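About Drendolmont

Home / About / Rentals / Alterations / Care / Contact

Most About pages in our business tell you that somebody's grandmother had a sewing machine and a dream. Ours had a sewing machine, and she used it to hem curtains. We rent and alter formal clothes, mainly gowns, jumpsuits, and dinner jackets, and we have done it from the same building on Cokgate Street since 2000.

Who we are

Drendolmont is a rental and alterations house for people who have somewhere dressy to be and would prefer not to buy something for it. That covers weddings, galas, awards dinners, proms, the occasional premiere, and a surprising number of retirement parties. We have two floors. Downstairs is the showroom and fitting rooms. Upstairs is the workroom, where 12 of us cut, sew, press, repair, and argue about zippers.

Our catalog holds 3933 pieces at last count. We give the figure because customers ask, and we'd be careful with it. Some of those pieces are belts. A good many are the same black dinner jacket in different lengths. When a rental site tells you it has tens of thousands of looks, try searching in your own size for your own date and see how many are left.

What we think of red carpet season

Every year, the morning after the big shows, the phone starts. People want the dress. They saw it for eleven seconds on television or in a slideshow, and they want it by prom. We understand, and we watch the shows too. But we have been asked for "the dress" enough times to be wary of the word.

The gown on the carpet was cut or altered for one person. She was very likely fitted in it several times, and a professional probably pinned, taped, or stitched something on her shortly before she got out of the car. She may not have been able to sit. You will be sitting for four hours at a table for ten, next to someone's uncle, eating salmon. So when you bring us a picture, we will ask what you liked about it. Usually it's the color, or the neckline, or the way she was standing. The first two we can do something about.

We also don't sell "inspired by" copies. There are plenty of places that do, and the photos on their pages are sometimes of the original gown, which ought to tell you something. If you order one of those and it arrives looking like a shower curtain, you can bring it in and we'll tell you what can be saved. Often it's the zipper.

Sizes

We carry women's sizes 0 through 32 and jackets from 34 to 60. We don't print the word "inclusive" on anything. In our experience a shop that uses it a lot has three pieces above a 16, and they are all navy with a shrug. Ours are spread across the racks with everything else. The upper end of the range is still thinner than it should be in bright colors, and we know it. We've been adding to it for years, and the wholesale market has not been much help. A fair number of the larger gowns are ones we made ourselves upstairs, because what we were being offered was not good.

A size on a tag is a rumor anyway. We measure you.

Fabrics, and what we won't claim about them

People now ask if we're sustainable. It's a fair question, and we wish it came with an agreed meaning. Renting a gown that has been worn by other people is probably better than buying a new one and leaving it in a closet. It is also true that we clean things constantly, ship some of them, and throw some of them away when they can't be mended. We have never seen a figure for how much rental "saves" that we'd be willing to put our name under, so you won't find one on this site. No leaf logo either.

For the gowns we make in-house, much of the satin comes from the Gündoğdu mill, which we've bought from for a long time. It's heavy, it presses well, and it holds a seam that has been let out and taken in more than once. It costs more than we like. We tried two cheaper satins to replace it and went back both times. The green one is still around as lining.

"Silk" on our tags means silk. "Satin" means a weave, and most of the satin you'll rent anywhere, ours included, is polyester or a blend. Ask at the counter and we'll tell you which one you're holding.

Alterations

You can bring us clothes we didn't rent to you. We'd say most of our winter is exactly that. Hems, straps, waists, sleeves, bustles, and jackets bought online by people who trusted the size chart. We like to have 18 days from first fitting to pickup. We can do it faster, and there's a rush charge, and we'd rather you didn't.

There are jobs we turn down. We won't take a gown down more than two sizes, whatever the video said. We won't dye a finished garment to match bridesmaids. We won't cut into vintage beadwork unless you've slept on it, and we may ask you to sleep on it again. Customers have gone elsewhere over this, and some of them got a fine result. Some of them came back in August with a bag of loose beads.

Styling advice

It's free and you don't have to take it. We don't do color seasons, body fruit, or lists of what to wear after 40. We've been fitting people long enough to have seen every one of those rules broken by somebody who looked terrific. What we will tell you is if a strap is going to slip, if a fabric will show water spots, and if you'll be able to raise your arms. Try raising your arms. Then sit down. Then walk to the front window and back in the shoes you plan to wear, which you should please bring.

Our second counter

There's a pickup and return counter in Ivton, across from the bus depot. It has one fitting room and a good mirror. It is not a boutique, an atelier, or an "experience," though a leasing agent once tried to call it all of them. You can collect an order there, return it, and have a simple hem pinned. For anything with boning, come to Cokgate Street.

About reviews

Ours are mostly good. We'd still read them the way you'd read any reviews. The five-star ones tend to be written the week of the wedding, when everybody is happy, and the one-star ones tend to be about parking. The ones in the middle are the most useful, and a couple of them changed how we do things. We now confirm your date by phone because of a three-star review, and the writer had every right to give us two.

We don't lend clothes to influencers in exchange for posts. We did it twice. Both gowns came back with foundation on the collar, and we couldn't trace a single rental to either post.

Hours and fittings

Fittings run from 10 a.m. to 6 p.m. by appointment. You can walk in to browse, though in prom season you may wait. Bring one friend if you want an opinion. With four you will get four, and you'll leave without a dress.

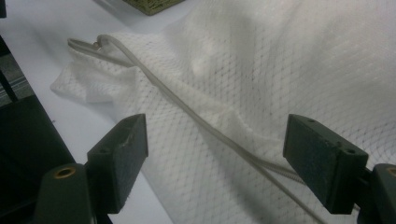

Returns are due by noon on the date printed on your slip, and they're the part of renting that other companies make sound effortless. It isn't hard, but there are a few things to get right. Please don't wash anything, don't spot-clean with club soda, and don't iron out the creases. Wraps, slips, and other soft pieces go back in a white mesh bag with a light gray drawstring, and you can bunch them up in it as much as you like, creases are our problem. Gowns and jackets go back on their hangers. Check the pockets on the jackets. If something tore, pin a note to it that says where, and we'll call you before we charge you anything. Small repairs and popped buttons are included in the rental price. Red wine on ivory satin is not, and no, the salt trick doesn't work.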